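Robot arms at our sorting station, what happens to the people?
Asked by Eetu Kallio, Vorthorpe

I work the sorting tables at a small laundry and linen place, nine of us on the shift. In May we're getting two arms from Kiiskinen that pick garments out of a pile one at a time and pass them on for folding. Has anyone been through this? I'm curious what the day looks like afterward, and whether I should be asking for training now.

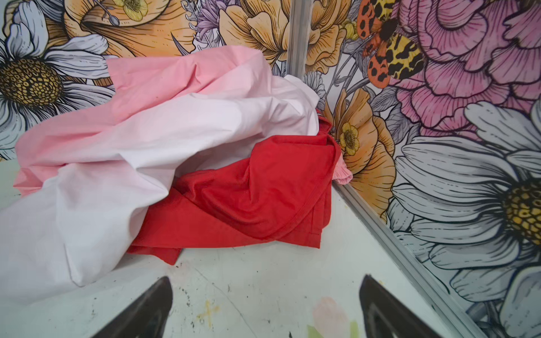 Answers (3)

Pirjo Hakala
Yes, ask now! We've had ours since last year and I love it, but my job is a different job. I used to pull apart tangled piles all morning. Now I watch two stations, step in when the gripper comes up with two pieces, and decide what goes in front of it. Bunched-up stuff is the hard part. Picture a red piece half under a big pink and white one, all creases, shoved into a corner. I can see where one stops and the other starts, and the arm sometimes can't. We did 728 pieces on our best shift by hand and 986 on the best one with the arms. My shoulders feel great, too. What I do miss is the talking, with the tables so much farther apart (we moved our coffee break so everybody gets it together, and that helped a lot).

Lauri Pesonen
depends on your boss. ours kept everyone

Aarne Salminen
Agree with Pirjo on training. Get on the list for clearing faults and for setting up new items, that's the fun part and it paid a bit more at our place. Also ask who is allowed to stop the arm. We had two weeks where only the lead could do it and people just stood there waiting. Wipe the floor under the pick area too, ours gets scuffed and speckled fast. Good luck, I think you'll enjoy it!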